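Home | Open Jobs | Our Shop | Contact
Print this page | E-mail this page

Sorting Bench Partner, day shift — Beddoe returns room

I run the returns room at Beddoe, and I'm looking for 2 people to come work the benches with me, starting in August. We handle the small stuff: key coils, cord loops, clasps, rings, all of it sent back by the stores in one big jumble. For years we sorted every bit by hand, and my wrists can tell you how that went!

Last spring we put in the Grustent arms, and the job changed a lot. The arms do the reaching and dropping now. You set up the baskets, show the arms what goes where, step in when two coils get hooked together, and decide what's good enough to go back to Karell for resale. On a decent shift a bench gets through 1270 pieces. You'll spend way more of your day looking and deciding than grabbing (and yes, you still get to untangle things, if you're the kind of person who enjoys that — I am).

The black and orange slotted baskets are what you'll have at your elbow, and the coiled cords come in red, yellow, blue, whatever the stores sent. You don't need to know a thing about robots. I sure didn't.

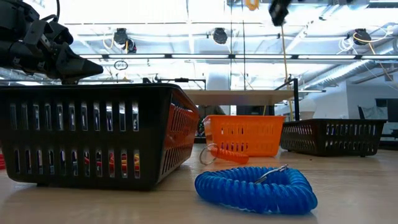
Ifor Bowen told me he'd figured the arms would make the day longer and duller, and for the first month he was right, but now he goes home without sore hands and wouldn't want the old bench back. He did ask me to mention that he misses the talking. We used to stand four to a table, and now it's one person to a bench, so we've moved the lunch break to let everyone eat together.

What you'd be getting: 26 hours a week to start, with full time possible later. Shifts begin at 9 a.m. Training is paid, and it's with me. Nobody on the crew lost their place when the arms came in, though a couple of folks moved over to the Trurkanik line.

What I need from you: patience, decent eyesight (glasses are fine), and the nerve to hit the stop button whenever something looks off. I will never give you grief for stopping a bench.

To apply, stop by the front desk or use the contact page and tell me a little about the last job you liked. No résumé needed. I read all of them myself, usually over coffee, so give me a few days to get back to you.

Print this page | E-mail this page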